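## 6. Fitting and first movement of the Wollero hand

Read section 5 before you start. The arm must be switched off at the wall.

1. Line up the Wollero hand with the arm flange and tighten the four bolts by hand.
2. Tighten each bolt fully with the key supplied, working corner to corner.
3. Plug in the hand cable and turn the collar until it clicks.
4. Switch on and wait 27 seconds. Don't touch the hand during this time.
5. On the Jument panel, choose **Hand > Open**.

In the open position the three smaller fingers stand upright side by side, with the large finger opposite them. Check the wrist camera view on the panel. All four fingers should be in it.

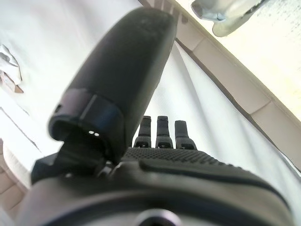 Farhad Vahidi asks whether the open position has to be taught again after a change of arm. It does, and on the Dunleavy arm he found it quicker to do this before loading any saved tasks.

6. Choose **Teach > Open position** and press **Save**.
7. Run **Close slowly** 10 times with nothing in the hand.
8. Wipe the textured pad below the three fingers with a dry cloth. Do not use solvent.

> **Caution:** Keep your own fingers clear of the cuff at the base of the large finger. It can trap skin.

**Note:** If the panel shows code 585, the cable collar is loose. Switch off, refit it and go back to step 4.

Spare pads are ordered from the Grultville depot. Allow 6 working days.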